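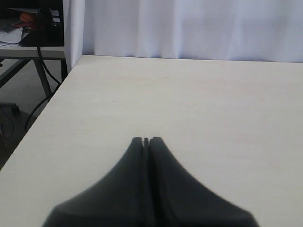
Old Quarry Land at Rallance to Stay Open

May 13, 2018
By the newsletter editor

Search newsletters Enter keyword Go

The sale of the Rallance quarry tract closed last week, and the land now belongs to the Fidville Land Conservancy. The tract is 229 acres on the east side of the Grerix River, running from the county road up to the ridge. It includes the old quarry floor, the hemlock woods above it, and most of Hoshino Creek.

Many members will remember how this began. The stone company stopped cutting there decades ago and kept the land for its timber. When the company decided to sell, the first offer came from a developer who wanted to put vacation homes along the ridge, with a private road up through the hemlocks. The plan went before the town board and drew the largest crowd the Fidville town hall had seen in years. Some people came to speak for it. The town needs the tax money, and several families on the county road would have been glad to see the road paved. Those were fair points and they deserved a hearing.

The developer withdrew after the soil tests came back. Most of the ridge has too little soil over the rock for septic systems, and running a sewer line up from the village would have cost more than the lots could bring in. The company then agreed to give us a year to raise the purchase price. We got there with a state grant, a bridge loan, and gifts from 294 households. The loan is still outstanding and will be paid down from the remaining pledges.

What the land protects first of all is water. Hoshino Creek starts in a seep below the ridge and stays cold through the summer under the hemlocks. It holds native brook trout in the lower pools. Past logging on the neighboring slope silted up a similar stream in a few seasons, and that stream has not recovered. A conservation easement on the whole tract now bars building, new roads, and commercial cutting. The easement stays with the land even if the Conservancy someday does not.

The hemlocks are the harder problem. Woolly adelgid was found on the lower slope two summers ago, and it has been moving uphill. We plan to treat the largest trees near the creek first and leave the rest of the stand for a later decision, when we know what the money will cover. Please do not carry branches or cut greens off the property. The insects travel easily on them, and the woods across the river are still clear.

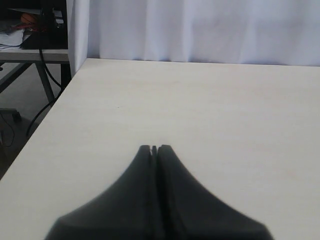 The Sisters, the pair of rock stacks at the north end of the ridge, came with the purchase too. They stand so close together that from the valley most people take them for one rock. Anyone who has not been up there can get a fair notion of the outline from the gripper in the photo – two dark halves side by side, wide at the base and curving in to a narrow top, with a thin seam between them that opens into a small notch at the tips. On the Sisters the notch is where the ravens nest. The rock is also badly cracked on the west face, and climbing will not be allowed on either stack. The state survey crew would like to look at the cracks before we put a trail anywhere near the bottom.

As for the rest of the trails, there will be 2 to begin with. The first follows the old haul road from the county road to the quarry floor. It is wide and mostly level, and it should be passable for strollers once the washout near the culvert is filled. The second climbs from the quarry to the ridge by the logging track on the south side. That one is steep and will stay rough. We looked at a third route along the creek and decided against it, as the banks are soft and the trout spawn in the gravel there.

Parking is limited. The pull-off on the county road holds only a few cars, and the shoulder past it belongs to a neighbor who has been patient with us. A small lot will go in on the flat ground by the old scale house, set back 200 feet from the creek. Until it is finished, please park at the Fidville ball field and walk in by the river path.

Hunting will continue on the tract in deer season under the same permit system we use at our other properties. We heard from members on both sides of this question. The deer are eating nearly every hemlock and maple seedling below the ridge, and the woods cannot replace themselves while that goes on. Permit forms will be at the office late in the summer. Old permissions from the stone company are no longer good.

The quarry pond is closed to swimming. There is cable and cut stone under the surface, and the sides drop off straight from the edge. Signs are up, and a fence along the high wall will follow as soon as the posts are delivered.

We are still looking for old photographs of the quarry at work, along with pay books, maps, or anything else that shows where the sheds and rail spur stood. The company kept very little. Items can be left at the office for scanning and will be returned – please put your name and phone number on the back or on a slip tucked inside.

Last updated: May 2018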